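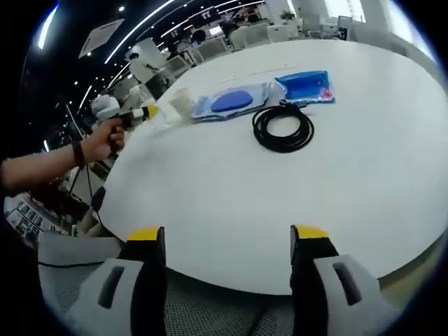
Minutes of the June meeting, Portela Allotment and Garden Association

Held in the upstairs meeting room, 7.00 pm

In the chair: Manaia Fairweather

Apologies were read out and accepted. Members who had not signed the attendance sheet were asked to do so before leaving.

1. Minutes of the previous meeting

These had been sent round by email and pinned up in the site hut. One correction was asked for. Under item 5 the word "hedge" should read "ditch". With that change the minutes were agreed and signed by the chair.

2. Matters arising

Gate lock. The new combination lock is on the lower gate and the old padlock has gone. The code was given out with the rent letters. Members are reminded not to write it on the back of the gate post, where it was found in pencil last month. It has been rubbed off and the code will be changed at the end of the season.

Skip. The skip was full by the second morning. Most of what went in was old carpet and rotten shed timber, as intended, but there was also a fridge. The hire firm charged extra for it. It was agreed that a second skip would be ordered in autumn and that it would be kept at the top end, by the hut, in place of the lane.

Bonfires. The notice about burning times has been reprinted in larger type. There were no further complaints from Skonau Road.

3. Water supply

This took up most of the meeting.

The chair reported that the leak on the main pipe between the second and third standpipes had been found and patched, but that the contractor thought the pipe would not last another winter. It is the original metal pipe and is thin along most of its length. Two prices had been asked for. One had come in, at £4000 for replacing the whole run in plastic pipe, including digging and making good the path. The second firm had visited but had not yet written.

Members asked whether the work could be done in stages. The contractor had said that it could, but that the digger would have to be brought in each time and the total would be higher. One member suggested that plot holders dig the trench themselves. Another said that the last time this was tried the trench had wandered into three plots and a row of gooseberries had been lost. The chair said that the pipe has to be at a set depth and that she would want the contractor to agree in writing before any self-dug trench was used.

There was a longer discussion about tanks. The Vumau side of the site has no standpipe and relies on two tanks filled by hose from across the path. Several plot holders there said that the tanks are often empty by mid-morning in dry weather. It was pointed out that some people run a hose straight from the tank tap to their own plot and leave it. The rule is that hoses are for filling tanks and cans only. It was agreed that this would be put on a sign at each standpipe and repeated in the next newsletter.

A proposal to fit a third tank on the Vumau side was put to the vote and carried with one against. The cost of the tank and base is not to go above £300. The member who voted against wished it noted that he was in favour of the tank and against the position, as it will shade his seed bed in the evening. The chair will walk the site with him before the base is laid.

The decision on the main pipe was put off until the second price arrives. If it has not come by the next meeting the first price will be taken as the only one and voted on.

4. Rents and waiting list

All but two rents are in. Reminder letters have been sent and the usual period of grace applies.

There are 80 names on the waiting list. It was asked whether all of these people still want a plot. Nobody had checked since the year before last. It was agreed to write to everyone on the list and to remove those who do not reply within six weeks, with a note that they can rejoin at the end if they get in touch later.

The question of splitting full plots into halves when they come free was raised again. Views were mixed. Those in favour said that a half plot is plenty for a beginner and fewer would be given up in the first year. Those against said that it makes more paths to keep and that half plots tend to have a shed on them and not much else. It was left that the next two plots to come free will be split, and the matter looked at again after a full season.

5. Plot inspections

Inspections were carried out at the end of last month. Most plots were in good order. First letters have gone to 6 plot holders. Two of these have already replied, one giving illness as the reason, and a neighbour has offered to keep the weeds down on that plot until the autumn. The chair thanked the neighbour.

Bindweed is spreading from the boundary with the Skidinow yard. The yard's owners have agreed to let members on to their side to dig it out, provided they are told the day before. A digging morning will be arranged and the date put on the hut door. Please bring a fork and sacks. The roots should not go on the shared compost heaps.

6. Seed order and shop

The hut shop will open on weekend mornings from ten until noon, as before. Onion sets and seed potatoes sold well. There is a good deal of chicken manure left and the price has been lowered to clear it. Fleece and netting are out of stock and more has been ordered.

Members asked for the shop to keep jute twine again. The plastic sort was cheaper but ends up in the compost. Agreed.

The seed catalogue order form will be sent out with the next newsletter. Orders need to be on one form per plot, with the plot number written at the top. Last year several came in on the backs of envelopes – one with no name – and it took a long time to sort them.

7. Summer show

The show will be held in the hall again. The classes are the same as last year with two changes. The class for "three matching courgettes" now has an upper length, following last year's disagreement, and there is a new class for a jar of pickled vegetables. Shallots stay as they are.

Trestles have been promised by the school. Someone is needed to collect them on the morning and take them back the same evening. A van would help. Names to the chair.

Judges for vegetables and flowers have both said yes. A judge for the children's classes is still to be found. It was agreed that entry for children would be free and that adults' entries would be charged at the same rate as last year.

8. Any other business

Rats have been seen near the lower compost heaps. Cooked food must not be put on any heap. The heaps will be turned and wire laid under the two nearest the ditch.

A member asked whether hens could be kept on the site. The tenancy agreement allows this with written consent, but consent has not been given since the site changed hands. The chair will look up the wording and report back.

The path by the greenhouse has sunk on one side and barrows are tipping. Spare hardcore from the old shed base will be used to fill it.

A wheelbarrow with a green tray has been left by the top gate for some weeks. If it is not claimed it will go into the shared store.

9. Next meeting

Same room, same time, after the show. Items for the agenda should reach the chair a week beforehand.

The meeting closed at 8.50 pm.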